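The Lamp at Drosthorpe

Under the terms of the bequest, the contents of the house at Drosthorpe were to be recorded, cleaned and packed before the end of October. The Urnis Trust appointed Jean Halliday to the work and supplied her with a ledger, a lamp for close inspection and 2000 sheets of tissue. She was asked to enter each article once, to describe it plainly, and to refrain from opinion.

For the greater part of the inventory she complied. The linen was entered by the shelf. The clocks, none of which agreed, were entered by the maker. The kitchen, which had been left in good order, occupied a single morning, and the library was sent on to Lozano in 30 crates without incident.

The difficulty arose in the breakfast room. Item 1328 was listed in the earlier schedule as "fruit, one, orange, with peel," and Ms. Halliday had assumed an error of transcription. The schedule had been drawn up by the late owner's own hand, and it was known that his eyesight had failed. She expected a bowl, or perhaps a painting of one.

She found the article where the schedule said it would be, close under the large pale lamp. It had not withered. A strip of something thin and yellow lay against the inside of the shade, and she could not determine by looking whether it was peel or paper. The guidance issued by the Trust made provision for perishable goods – they were to be discarded and the entry struck through – but it made none for goods that had declined to perish.

She wrote to the Trust at Wivenero and requested instruction. The reply authorized her to use her judgment, provided that the cost of doing so remained under 600. No currency was stated.

Work on the breakfast room was accordingly suspended. The china was wrapped and removed, then the sideboard, then the carpet. Each evening at six she returned to the doorway, opened the ledger at the same page, and found that the light had already been switched on. The house had no other occupant, and the keys were in her coat.

On the last evening of the engagement she took up her pen and wrote, in the column reserved for condition, the single word "warm." She then signed the page, dried the ink and went in to look at it a final time.
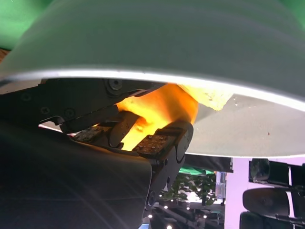

Halliday wrote that the entry should stand as made, and that whoever came next for the lamp ought to leave the fruit until last.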